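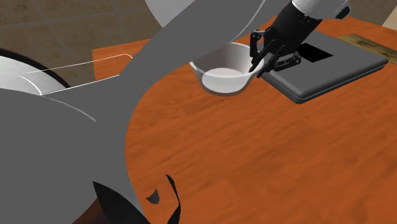 Table with an orange-brown wood surface, computer rendering.

# Prodton Visitor Places

Last updated: 2019-05-31

Prodton Visitor Places lists museums, parks, cafés and landmarks in the Prodton and Urwood districts. It is maintained by Prondalard for use in printed and online city guides.

## Contents

The data set holds 712 entries in two files, one per district. Urwood accounts for 308 of them. Each entry gives a name, street address, category and opening hours.

## Limitations

Hours on public holidays are not recorded — please check with the venue. Pettigrew Market stalls are listed as one entry.

Filed under: Travel, City Guides, Open Data

© Prondalard | Contact | Back to top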